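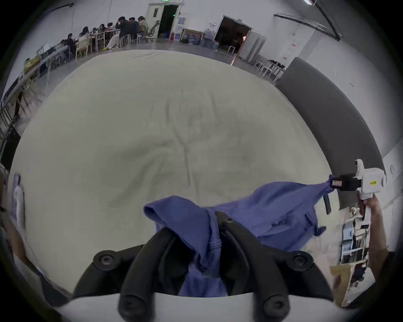 Ingrid Delacroix
Student, second year, Game Software project

Flilell: moving save files between game stores

My project is a small tool for Linux players who own the same game in two stores. The game Blackwood, for example, keeps its saves in one folder when it is started from the Kestent client and in another folder when it is installed by hand. Flilell finds both folders and copies the newer save over the older one. My supervisor, Cletus Strickland, asked me to keep the scope small, so the report covers only six games.

I wrote the first version in Python. It compared only the file dates, and this was a mistake — Comico writes a new date each time the game opens, even if the player did not play. Now the tool reads a play time value from the save where the format allows it.

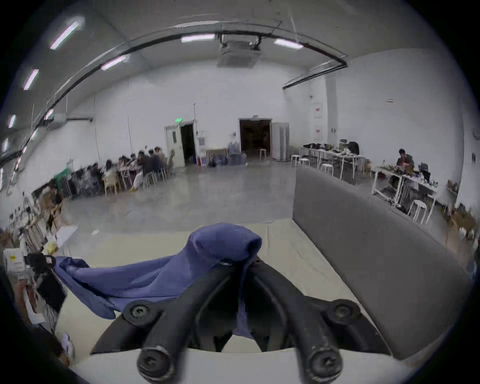

Conflicts were the hardest part of the work. A conflict happens when both saves have changed after the last copy, and then the tool must not choose alone. One side pulls its way and the other side pulls its way, like the blue cloth held at its far left corner and again by the black fingers, and the player's progress is in the middle. Flilell stops, keeps both files, and asks the player.

I tested with 1,271 save files, and 24 of them gave a conflict. In all 24 the two copies were kept. The slowest scan took 900 milliseconds, on an old hard disk.

Symbolic links are not supported yet. I plan to add them in July, together with a German translation of the menus.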